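Stovimton laundry co-op takes over town's cloth wash

STOVIMTON — A small laundry co-operative in Stovimton has taken on the washing and folding of cloths for cafés, nurseries and a care home after the town's last commercial laundry closed its doors in December.

Shabalala Linen, which works from two rooms behind the old post office, now handles up to 2000 cloths a week. Most are plain cotton squares of the kind used for drying glasses, wiping small faces and covering rising dough. They arrive in sacks in the morning and go back out folded by the afternoon.

The closure of Bumen, which had washed for businesses on the east side of town for many years, left its customers with short notice. Several cafés told the town newsletter they had been taking their cloths home and putting them through the family machine at night.

"We had people ringing us before we had even put a sign up," said Lerato Ngubane, who runs the co-op's folding room. "One café came with four sacks and asked if they could have them back by lunch. They got them back by lunch the day after."

The co-op had until then dealt mainly with bed linen from guest houses. Sheets and pillowcases are still its main income, but Ngubane said the cloths have changed how the day is laid out. Sheets need two people and a long table. Cloths need one person, a chair and a soft surface that stops the cotton from sliding.

Folding is the slow part. A load can be washed and dried in the time it takes to sort the next one, but every square has to be laid out flat, looked over and folded by hand. The co-op uses a simple fold for nearly everything: the cloth is smoothed, the bottom corners are taken up to the top ones, and the piece is then folded once more from the side. Nurseries ask for theirs smaller so that they fit in a drawer. The care home wants them folded only once.

Ngubane said new starters tend to rush the smoothing. A cloth which goes down crooked comes out crooked, and a pile of crooked cloths leans over in the van. She asks people to work from the corners and leave the middle alone until the last moment. Thin cotton keeps a crease from the dryer, she said, and rubbing at it with the palm only makes a second one beside it.

"Take hold of the two nearest corners and lift them together," she said. "If one hand gets ahead of the other you may as well put it down and begin again."

Marks are another matter. Cloths that come back with faint grey smudges are not thrown away. They go into a separate pile and are soaked overnight, then washed a second time. If the marks are still there the customer is asked what they would like done. Most say to keep them in use. A few of the cafés have their worn squares cut down for cleaning, and the co-op does that without charge.

Customers pay by the bundle. A bundle is 30 cloths tied with tape, and there is a small extra charge for same-day return. The co-op signed up its first cloth customers with a handwritten price list and has kept the same prices so far, although Ngubane said the cost of hot water would have to be looked at before the summer.

The change has brought a little more paid work. Two people have joined the folding room, both for mornings only, and a third may be taken on if a hotel outside the town moves its kitchen cloths across. Talks with the hotel are at an early stage and no terms have been agreed.

Not every former Bumen customer has come over. The bakery on the market square bought its own machine, and a hairdresser has gone to a firm in the next town that also supplies towels. Ngubane said the co-op had no plans to hire out towels, as it has nowhere to store them.

Storage is already tight. The shelves in the second room were built for sheets, and bundles of small cloths tend to disappear at the back of them. New shelving was fitted by Wirex, a local workshop, with narrower gaps and a label strip along each edge. It holds 210 bundles when full. Before that, bundles were stacked on the windowsill and along the passage, and on one occasion a nursery was sent the glass cloths from a wine bar. They were swapped back the same afternoon.

The town newsletter asked several customers how they had found the change. The manager of one café said the cloths came back softer than before and that she had stopped buying paper towels for the counter. The care home said deliveries had been late twice in the first month but on time since. One nursery said it would like a collection later in the day, after lunch has been cleared up, and the co-op said it was looking at whether the van could make a second round.

There has also been some interest from households. The co-op does not take small private loads at present, though it does run a folding morning once a month at which people can bring their own linen, use the tables and be shown how to deal with fitted sheets. Places are free but limited by the number of chairs. Fitted sheets remain the most asked-about item by a long way, followed by duvet covers and — to the surprise of the staff — napkins.

Anyone bringing linen to the folding morning is asked to bring it clean and fully dry. Irons are not provided. Those who would like to learn the co-op's fold for small cloths should bring a few plain squares, and cotton is easier to learn on than anything with stretch in it.

Business customers can leave sacks at the side door between 7am and 9am. Each sack should carry the name of the business on a tag tied to the neck, and cloths used with oil should be bagged separately from the rest. Wire ties and safety pins should be taken off beforehand, as they have been found in the drum more than once.

Price lists are available at the side door and from the library desk.

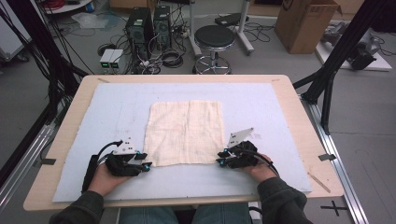
A cotton cloth laid flat on a soft blue mat, with a crease down the middle.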